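About Lerlow

Lerlow writes and maintains working rules for manual and automated handling of small plastic goods. We do not build robots and we do not sell them. Our output is documents: handling standards, acceptance checklists, and the training sheets that go with them. Our clients run sorting, packing, and returns lines where parts come in mixed and have to go out separated.

Most of our current work concerns two-finger grippers and light plastic parts.
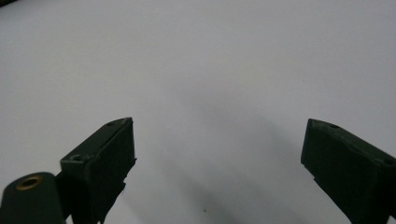
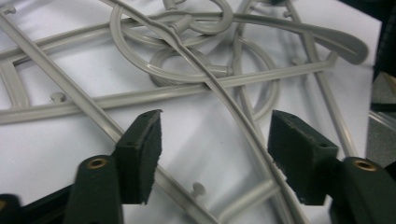
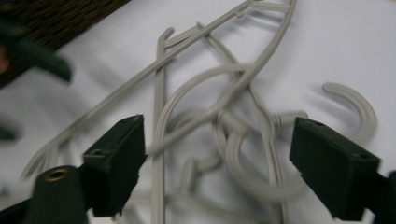 A rule that cannot be checked at the bench is not published. Each clause in a Lerlow standard names a condition, a method for checking it, and the person responsible for the check. Clauses that say only "take care" or "as needed" are sent back to the writer. This makes our documents shorter than most, and it makes the review period longer.

What we cover

The core document is the Ferri Handling Standard, now in version 3. It has 18 sections. The first sections deal with the work surface: color, finish, flatness, cleaning interval, and what may be left on it between runs. The middle sections deal with the gripper, including pad condition, fastener checks, finger alignment, and the opening distance to be confirmed before the first pick. The remaining sections deal with the parts themselves and with records.

Tangled parts take up more of the standard than any other subject. Rings, hooks, and long thin bars catch on each other, and a pull on one piece loads several others. Ferri sets the following practice for tangled stock:

- Identify a free end before closing the fingers. If no free end can be found, the pile is turned or spread first.
- Grip on a straight section where one is available. Do not grip across a joint or a peg.
- Lift at low speed until the part is clear of its neighbors. If a second part rises with it, lower both and release.
- After 2 failed attempts on the same part, move to a different part and log the event.
- Do not shake a part loose while it is held.

The last item was added in February at the request of line operators, who reported bent hooks that passed visual inspection and failed later in use.

Pads and fasteners

Worn pads are permitted within limits. A ragged pad edge is a recordable condition under Ferri, but it is not by itself a reason to stop work. A pad that has lifted from its backing is. Fasteners are checked by hand at the start of each shift, with the gripper open and nothing between the fingers. The check is signed for by the person who did it - a supervisor may not sign on someone else's behalf.

Brass inserts are inspected for rotation. If an insert turns in its housing, the finger is removed from service and tagged.

Records

We keep a register of reported handling faults, submitted by sites that use our documents. It holds 409 entries at present. Entries are stored without the name of the site or the operator. Each one is assigned to a section of the standard, and a section that collects repeated entries is opened for review whether or not anyone has asked for it. Faults that fit no section are held in a separate list and read at the end of each review period.

How we work with other firms

Clendent carries out our bench trials. Draft clauses go to them before publication, and a clause that two trained operators read in different ways is rewritten. Triltia maintains the training sheets and issues them in print, in large type, for use at the bench. Neither firm has a vote on the content of a standard. Both may object in writing, and written objections are published with the clause they concern.

We accept comments from any site, including sites that do not use our documents. A comment should state the section number, the part type, and what was done. Photographs are welcome but are not a substitute for the written account.

What we do not do

We do not certify equipment. A statement that a gripper or a line "meets Ferri" is a statement by its owner, and owners are asked to keep the completed checklist that supports it. Machine guarding and electrical safety are outside our scope. Sites should follow the rules that apply where they operate, and where those rules conflict with ours, theirs take priority.

Related items
Ferri Handling Standard, version 3: summary of changes
Checklist: start-of-shift gripper inspection
Tangled stock: notes from the Clendent bench trials
How to submit a fault report
Triltia training sheets: ordering and replacement
Notice to sites on pad replacement records, May 10, 2019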